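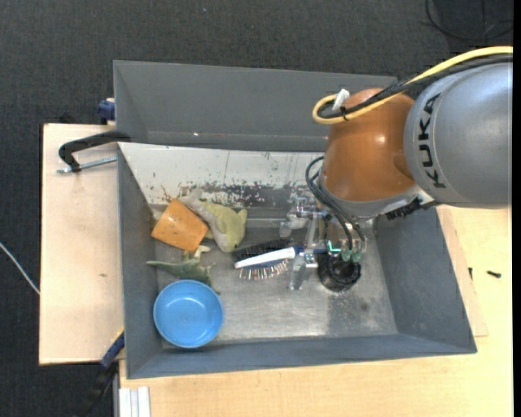
3.2 Object set and bin

The objects were chosen to cover the range of household goods that a mixed returns bin tends to hold: rigid and soft, light and moderately heavy, closed and open in shape. All of them were bought or collected second-hand, and none was cleaned or repaired beyond wiping off loose dust. Each object was weighed once on a bench scale and assigned to one of three groups: vessels, soft goods, and irregular solids.

Vessels include cups and bowls. They are the least predictable group in terms of resting pose. A shallow bowl dropped from a low height usually settles right side up and slides until it meets a wall, whereas a cup tends to tip and come to rest on its side. In Figure 2 the orange cup lies in this second pose, and the bright blue plastic bowl sits upright in a corner against two walls. Corner poses of this kind were kept in the data and were not reset by hand.

Soft goods include plush toys and folded cloth. Their outline changes with every drop, so a single reference shape is of little use. The pale yellow-green plush toy in Figure 2 is crumpled against the upper wall, and its length measured along the floor would understate its true size. For this group we recorded the covered floor area in place of length and width.

Irregular solids include hairbrushes, toy animals, and small figures. The hairbrush has two parts that differ in both color and surface: a white handle and a dark blue pad set with metal-tipped pins. Annotators were told to mark it as one object. The green toy dinosaur lies flat and rises little above the floor, which made its height the hardest value in the set to read from above.

The bin is gray, with sloped walls and a flat metallic floor. The slope moves objects toward the floor after a drop but does not clear the corners. The floor was used as supplied by Davach. Its scuffs and rust-colored stains were left in place, and annotators were instructed to ignore them.

Each layout was produced by emptying a tray of mixed objects into the bin from a height of 70 cm. We planned 2,000 layouts and retained 1,480. A layout was dropped if an object left the bin or if the 2 annotators could not agree on the group of any item. Most disagreements concerned soft toys with a firm inner part, which one annotator had placed with the irregular solids. Labels were entered in Mindex and exported at the end of each session.

Figure 2. Mixed household objects in the gray bin, with vessels, a soft toy, and irregular solids resting on the floor and against the walls.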